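El servicio de objetos perdidos de Jaltard cambia de local y guardará los bolsos en cestas

El servicio de objetos perdidos de Jaltard atiende desde el miércoles en la planta baja del antiguo almacén Cadwaladr, a dos calles de la estación. El mostrador anterior, junto a los andenes, se había quedado pequeño y obligaba a repartir lo recogido entre tres cuartos distintos.

Según el recuento hecho antes del traslado, en el último año entraron 2848 objetos, de los que 2056 volvieron a manos de sus dueños. Los paraguas siguen siendo lo más numeroso, seguidos de los bolsos y las mochilas. Las gafas, que antes se guardaban en sobres, tienen ahora cajones propios.

El cambio más visible para quien se acerque a preguntar está en la forma de guardar los bolsos. Hasta ahora se colgaban de una barra, y las asas largas acababan enredadas unas con otras. En el nuevo local se meten en cestas altas, ordenadas por mes de entrada.
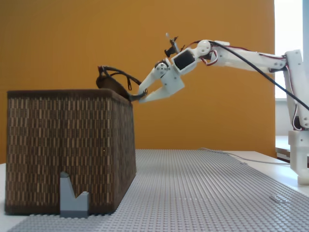 Última modificación de la página: miércoles, 17:40

Las cestas son de forma rectangular y trenzado en dos tonos, marrón oscuro y tostado claro, con un ribete de tela más oscuro en el borde. Los bolsos pequeños y medianos, como el marrón de asas negras, van a la cesta. Las maletas y las mochilas grandes se quedan en las estanterías del fondo, que ya estaban en el almacén y solo ha habido que pintar.

Cada bolso lleva una etiqueta con la fecha y la línea en la que apareció. El contenido se anota en una hoja aparte — carteras, llaves, documentos — y lo que tenga valor pasa a un armario cerrado. Para retirarlo hay que describir el bolso y al menos una de las cosas que había dentro.

El plazo de custodia no cambia y sigue siendo de nueve meses. Pasado ese tiempo, los bolsos y la ropa en buen estado se entregan a Dosen, la tienda de segunda mano de la calle Wimum, que los pone a la venta y destina lo recaudado a su comedor. Los que llegaron antes de mayo se revisarán primero.

El horario de atención es de 9 a 14 horas, de lunes a viernes, y los miércoles también por la tarde, hasta las 19. Las consultas por teléfono se atienden en el mismo número de antes. Quien tuviera un aviso de recogida con la dirección antigua puede presentarlo en el nuevo local sin pedir otro.

El mostrador de la estación seguirá abierto dos semanas más, únicamente para entregar objetos encontrados. Lo que se deje allí se llevará al almacén al final de cada jornada, de modo que conviene esperar al día siguiente para reclamarlo. La entrada al local es por el patio, y el timbre está a la derecha de la puerta.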